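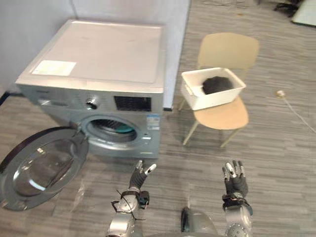 Laundry cell, Platdale: setup and upkeep

The laundry cell is one two-armed robot and one front-loading washer, set up along a wall in our Platdale room. Rocío Ñahui looks after the hardware and Parvathi Kurian keeps the software and the log. This page covers how the cell is laid out and what gets done to it between runs. It was last gone over in June, after the left wrist was recabled.

The washer

The washer is used for loading and unloading only. We don't run cycles on it. Rocío pushes it back to the wall at the start of the day and checks that the door swings all the way open. If the door stops short, the hinge screws get tightened before anything else is done.

The door

An open door takes up a lot of the floor the left arm would like to use. The arm path goes over the ring and never under it. Parvathi changed this after the hand caught the glass twice in one morning. The glass was fine, but a fingertip pad had to be replaced.

The chair and basket

The basket goes on the seat of the chair, leaning back against the backrest. A little overhang on the washer side is okay. We tried a low table from Leltden first and it was too wide for the right arm to get around. The chair is light and gets bumped, so its position is checked before every batch.

The clothes

Dark items are the hardest for the head camera, so they go in first while someone is standing by. One item at a time until the grasp settings look right, then mixed loads.

Hands

Both hands have white pads on the fingertips. They get wiped with a damp cloth after each batch and looked at for cuts along the edge. A pad that has started to lift is replaced the same day. Spares are in the Ikonen drawer, left hand on the left side. Please put them back that way.

Finger check

Before a run, both hands go to the raised position with the fingers open, in front of the machine. Each finger is then closed and opened by itself. A slow finger usually means a dirty joint. If cleaning doesn't help, Rocío takes the hand off and puts it on the bench.

Left wrist cables

The thin black cables at the left wrist need slack or the wrist can't turn fully. Too much slack and they snag on the door ring. Rocío sets the loop with the wrist turned as far as it will go, then backs it off a little. The old set lasted 395 runs before one of the leads began to drop out. The new set gets looked at every 100 runs, and we plan to change it at 400 whether it looks worn or not.

Forearm covers

Four screws each, hand tight and then a quarter turn. The covers were bought from Jerkeletti with the arms and the threads are soft. Two have already been repaired with inserts.

Head camera

Lens wiped with a dry cloth, nothing sprayed on it. Parvathi compares the view with a saved one from the last good run. The drum opening and the basket both have to be in view with the arms raised. If either one is missing, the head tilt is reset and the check is done over.

Floor

Loose leads get moved away from the robot's base before the arms are switched on. The carpet tiles have held up well, though lint collects along the wall. Vacuum it when the cell is off.

End of the day

Arms down, power off at the base, washer door left open. A full check takes 18 minutes if no parts need changing. Write it in the log with the run number, even if there was nothing to fix.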